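## 9. 양팔 원격 시연 기록

이 장은 Musten 양팔 작업대에서 원격 조작으로 시연을 기록하는 절차를 다룬다. 작업대 조립, 전원 배선, 암 원점 설정은 이미 끝난 것으로 본다. 손으로 암을 직접 잡고 움직이는 직접 교시는 부록의 별도 절차를 따른다.

용어는 다음과 같이 쓴다.

- **리더**: 조작자가 손으로 움직이는 입력 암
- **팔로워**: 작업대 위에서 리더를 따라 움직이는 암
- **에피소드**: 기록 시작부터 종료까지의 시연 한 번
- **Amport**: 리더 입력, 팔로워 관절값, 카메라 영상을 함께 저장하는 기록 프로그램

좌우는 모두 조작자가 작업대를 정면에서 바라보는 방향을 기준으로 한다. 팔로워 쪽에서 본 좌우와 혼동하지 않는다.

> **주의**
> 팔로워에 전원이 들어간 동안에는 작업대 안에 손을 넣지 않는다. 물건을 다시 놓을 때는 반드시 대기 상태로 전환한 뒤 작업한다. 대기 상태에서도 팔로워는 자세 유지를 위해 토크를 출력한다.

### 작업대 점검

1. 앞쪽 레일의 어깨부 고정판을 손으로 흔들어 본다. 유격이 있으면 볼트를 다시 조인다.
2. 케이블이 손목과 팔꿈치 주위에서 충분한 여유를 갖는지 확인한다. 암을 최대로 뻗은 자세와 완전히 접은 자세에서 각각 확인한다.
3. 손가락 패드의 표면을 마른 천으로 닦는다. 알코올은 사용하지 않는다.
4. 손목 카메라의 고정 나사를 점검한다. 카메라를 다시 고정한 경우에는 보정을 새로 한다.
5. 작업면에서 이번 시연에 쓰지 않는 물건을 치운다.

참고: 케이블이 그리퍼 앞을 가로지르는 것 자체는 고장이 아니다. 다만 조 사이로 들어가거나 물건에 걸리면 그 에피소드는 폐기한다.

### 리더와 팔로워 연결

1. 리더 두 대를 휴지대에 내려놓는다.
2. 팔로워 전원을 켠다. 왼쪽을 먼저 켜고, 초기화가 끝나면 오른쪽을 켠다.
3. Amport에서 **장치** 화면을 열고 리더와 팔로워가 모두 목록에 있는지 확인한다.
4. 좌우 대응을 확인한다. 왼쪽 리더의 그리퍼 레버만 살짝 눌러 왼쪽 팔로워의 그리퍼가 움직이는지 본다. 오른쪽도 같은 방법으로 본다.
5. **정렬**을 누른다. 팔로워가 리더의 현재 자세로 천천히 이동한다.
6. 정렬이 끝나면 리더를 잡고 **추종 시작**을 누른다.

> **주의**
> 정렬 중에는 리더를 움직이지 않는다. 리더와 팔로워의 자세 차이가 큰 상태에서 추종을 시작하면 팔로워가 급하게 움직일 수 있다. Amport가 편차 경고를 표시하면 추종을 시작하지 말고 5단계를 다시 수행한다.

좌우가 뒤바뀌어 있으면 케이블을 바꿔 꽂지 말고 **장치 > 포트 할당**에서 수정한다. 케이블을 바꿔 꽂으면 저장된 관절 보정값이 다른 암에 적용된다.

### 그리퍼 개폐량 설정

리더의 레버 위치는 팔로워의 손가락 간격에 비례한다. 천처럼 얇은 대상과 용기처럼 두꺼운 대상을 한 작업에서 같이 다룰 때는 전체 개폐 범위를 그대로 쓴다. 범위를 좁히면 얇은 천을 잡기는 쉬워지지만 용기를 놓을 때 손가락이 충분히 벌어지지 않는다.

1. **설정 > 그리퍼**를 연다.
2. 레버를 완전히 놓고 **열림 저장**을 누른다.
3. 레버를 끝까지 누르고 **닫힘 저장**을 누른다.
4. 반대쪽에도 같은 절차를 적용한다.
5. 파지력 제한은 기본값으로 둔다. 천이 빠져나가면 한 단계씩 올린다.

파지력 제한을 올린 값은 에피소드의 메타데이터에 저장된다. 한 데이터 묶음 안에서 값을 바꾸지 않는다. 값을 바꿔야 하면 묶음을 닫고 새로 연다.

### 작업 등록

Bisurura는 가방에 용기를 담는 작업의 등록명이다. 한쪽 그리퍼로 가방의 천을 잡고 다른 쪽 그리퍼로 용기를 옮긴다. 등록 항목은 아래와 같다.

| 항목 | 입력값 |
|---|---|
| 작업명 | Bisurura |
| 설치 장소 | Bragança |
| 왼쪽 암 역할 | 가방 지지 |
| 오른쪽 암 역할 | 용기 이동 |
| 종료 조건 | 마지막 용기를 놓고 두 그리퍼가 가방에서 떨어짐 |
| 정지 판정 | 2초 |

정지 판정은 종료 조건을 채운 뒤 두 암이 움직이지 않아야 하는 시간이다. 이 시간이 지나기 전에 기록을 끝내면 에피소드 끝부분이 잘린 것으로 처리된다.

조작자 이름은 목록에서 고른다. 현재 등록된 조작자는 Edileuza Camargo, Genivaldo Amaral, Sharon Temba이다. 목록 추가는 관리자인 Tarcísio Macedo에게 요청한다. 이름을 직접 입력하면 표기가 갈라져 조작자별 집계가 맞지 않는다.

### 시연 기록

1. 가방과 용기를 배치한다. 배치는 에피소드마다 조금씩 바꾼다. 가방의 방향도 같이 바꾼다.
2. 작업대에서 손을 빼고 대기 상태를 해제한다.
3. 두 팔로워를 시작 자세로 이동한다.
4. 발판을 한 번 밟는다. 신호음이 나면 기록이 시작된다.
5. 왼쪽 암으로 가방의 천을 잡는다. 모서리를 잡을 때는 손가락 끝을 쓴다. 패드 안쪽 깊은 곳까지 천을 밀어 넣지 않는다.
6. 천을 당겨 입구를 연다. 가방이 작업면 위에서 미끄러지기 시작하면 당기는 것을 멈춘다.
7. 오른쪽 암으로 용기를 잡아 입구 위로 가져간다. 이동 경로는 가방 테두리보다 충분히 높게 잡는다.
8. 용기를 입구 안으로 내린 뒤 그리퍼를 연다. 높은 위치에서 떨어뜨리지 않는다.
9. 남은 용기에 대해 7단계와 8단계를 반복한다.
10. 두 그리퍼를 가방에서 떼고 정지한다.
11. 발판을 다시 밟아 기록을 끝낸다.

동작은 일정한 속도로 한다. 망설이면서 멈추는 구간이 길면 학습된 동작에도 같은 정지가 나타난다. 잡기에 한 번 실패한 경우에는 그대로 다시 잡아도 되며, 이때 에피소드에 **재시도** 표시를 붙인다. 재시도가 2회를 넘으면 폐기한다.

시연 중에는 모니터의 카메라 화면과 작업대를 번갈아 볼 수 있다. 단, 조작자가 카메라에 잡히지 않는 곳의 정보를 보고 동작을 결정해서는 안 된다. 용기가 가방에 가려져 어느 카메라에도 보이지 않는다면 배치를 바꾼다.

### 카메라 화면 확인

기록 전에 Amport의 **미리보기**에서 고정 카메라와 손목 카메라를 모두 연다. 고정 카메라에는 가방과 두 그리퍼가 함께 들어와야 하고, 손목 카메라에는 양쪽 손가락이 보여야 한다. 노출은 수동으로 고정한다. 자동 노출을 켜 두면 밝은 천이 손목 카메라에 가까워질 때 화면 밝기가 변한다.

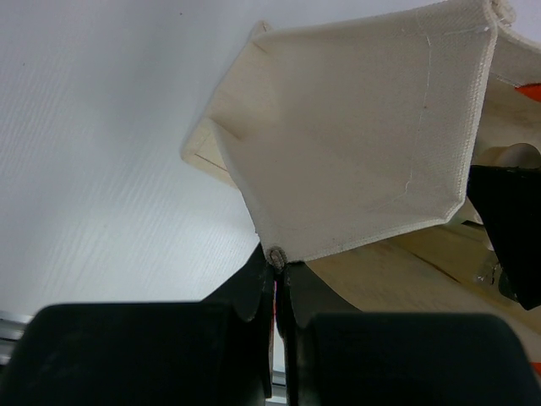 손목 카메라: 손가락 끝으로 천 모서리를 잡은 상태
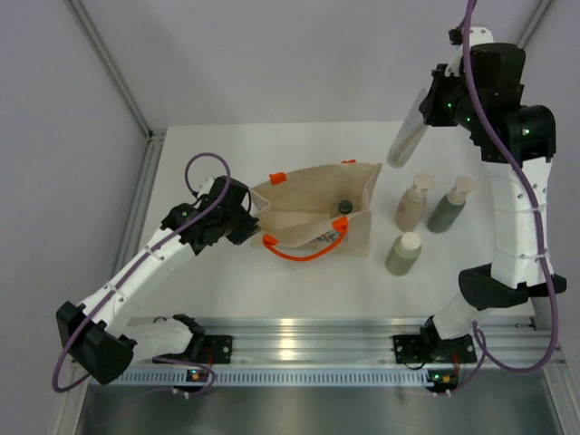
고정 카메라: 왼쪽 그리퍼는 가방 끝, 오른쪽 그리퍼는 반투명한 긴 물체 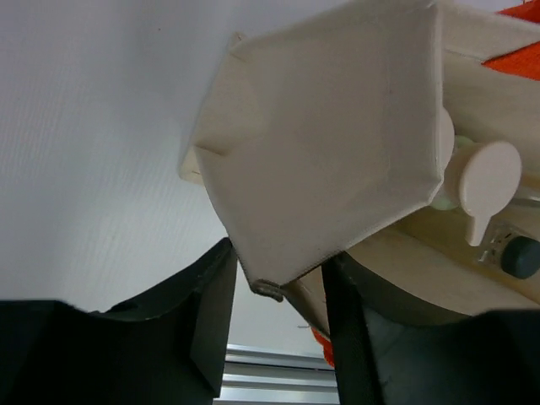

화면이 멈추거나 검게 나오면 해당 카메라만 다시 연결한다. 다시 연결한 뒤에는 시간 동기 상태를 확인한다. **동기** 칸에 지연 표시가 남아 있으면 기록을 시작하지 않는다.

손목 카메라의 좌우가 바뀐 경우에는 영상 파일의 이름을 고치지 말고 **장치 > 카메라 할당**에서 수정한다. 이미 저장된 에피소드는 관리자 권한으로만 변경할 수 있다.

### 검토와 저장

1. 에피소드가 끝나면 **재생**을 눌러 처음부터 끝까지 확인한다.
2. **성공**, **재시도**, **폐기** 가운데 하나를 선택한다.
3. 폐기하는 경우 사유를 고른다. 케이블 걸림, 용기 낙하, 가방 전도, 영상 누락은 목록에 있다. 그 밖의 사유는 비고란에 적는다.
4. **저장**을 누르고 쓰기 완료 표시를 기다린다.

쓰기가 끝나기 전에 다음 에피소드를 시작하면 앞의 에피소드가 임시 폴더에 남는다. 임시 폴더는 프로그램을 다시 시작할 때 비워진다.

5월에 닫은 Bisurura 묶음에는 거의 900개의 에피소드가 들어 있다. 이 묶음은 읽기 전용이며 새 에피소드를 추가할 수 없다. 파지력 제한값이 현재 설정과 다르므로 새 묶음과 합치지 않는다.

### 종료

1. **추종 정지**를 누른다.
2. 두 팔로워를 보관 자세로 보낸다. 그리퍼가 가방이나 용기를 잡고 있으면 먼저 놓는다.
3. 리더를 휴지대에 내려놓는다.
4. 오른쪽 팔로워, 왼쪽 팔로워 순서로 전원을 끈다.
5. Amport를 종료한다.

> **주의**
> 보관 자세가 아닌 상태에서 전원을 끄면 암이 자체 무게로 내려앉는다. 비상 정지를 누른 경우에는 한 사람이 암을 받치고 다른 사람이 전원을 차단한다.

비상 정지 후 다시 시작할 때는 「리더와 팔로워 연결」의 1단계부터 수행한다. 관절 편차가 계속 표시되면 해당 암의 사용을 중지하고 Everaldo Pacheco에게 로그 파일을 보낸다. 로그 파일은 **도움말 > 로그 내보내기**에서 만든다.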